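From: Chiharu Sasaki
To: Flirkcombe Shared Kitchen list
Subject: Re: [kitchen] Mugs and the clear box
Date: January 2018

Kaede Miyazaki wrote:
> Could somebody please settle what goes in the clear acrylic box?
> I was told it was for glasses only, then I found a mug in it, and
> then my tea bags. Also, do we still want the orange mug? The
> cupboard is at 56 pieces and the door won't close properly.
>
> Kaede

Hi Kaede and all,

The box is for anything that tips over or chips easily. In practice that means the purple ribbed cup and whatever else of that sort turns up. Mugs with handles don't go in it. They take up too much space and the handles knock against the walls, and acrylic scratches if you look at it sideways. Tea bags go back in the tin.

I'd like to keep the orange mug. It's a good size and the white outside washes up well. The yellow-green one stays too, as Milagros uses it most mornings. If the cupboard has to be thinned out, I would start with the plain ones at the back, which haven't moved since June.
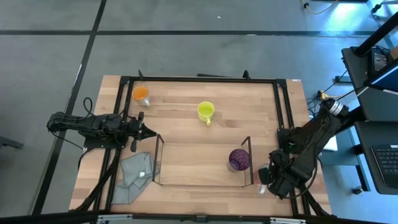 1. Mugs

Stand them on the table beside the box, with a bit of room between them, until they go back in the cupboard. Please don't stack them. We lost 2 handles that way last year.

2. The box

Purple cup at one end, up against the wall, so the rest of the floor is free for other things. Wipe it out with a soft cloth and plain water. No spray cleaner, it leaves the acrylic cloudy.

3. Cloths

The grey mesh cloth is for the box and the cups. Please don't use it on the stove. Hang it up at the end of the day if you're the last one using it. Nanami has offered to take the cloths home for washing, so put dirty ones in the bag by the door.

4. The cupboard

I'll go through it and set aside 6 mugs for the Grornau swap table. If one of them is yours and you want it back, email me off list and I'll put it on your shelf.

Chiharu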